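ROBOTS IN SERVICE WORK
Notes to week 3: after the Brendell open day

Read these before the discussion section. They cover the demonstration hall only. The morning talk by Valderrama is on the separate slides.

1. What was claimed
The flyer promised "household help, ready today." The speaker from Pravia repeated it and added that the arm had done 1,000 garment passes in August. We were not told what counted as a pass, or how many of them a person had to step in on. Write both questions down. You will need them again when we get to the Ustmont paper.

2. What was shown
A lint roller on a dotted navy top, already laid out flat. The slot was 45 minutes and nearly half of it was talk. Laying out a garment is the hard part of laundry work for a machine, and we did not see that done. Holding a roller against cloth is easier, though I would still like to know how the arm judges pressure. Push too hard and the fabric drags along with the roller. When I asked, I got a remark about "learned behavior" and a brochure.

3. What to look for in any demo
Who sets up the table. Who decides when the job is finished. Whether anyone checks the result against a garment done by hand. How long the same job takes a bored teenager.

Fair point from the back row: a narrow task done reliably is worth something, and a hotel laundry might pay for it. Agreed, if somebody shows us the reliability.

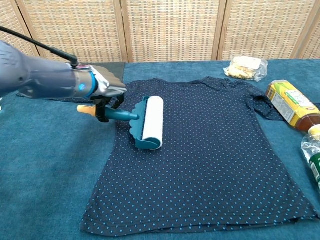
Roller work on the navy top, Brendell hall. 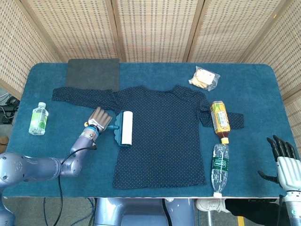 Can one good demonstration tell you whether a robot is ready for home use?

Only that it can do that job once under those conditions. For readiness you need repeated trials on different garments, with the failures and the human help reported alongside the successes.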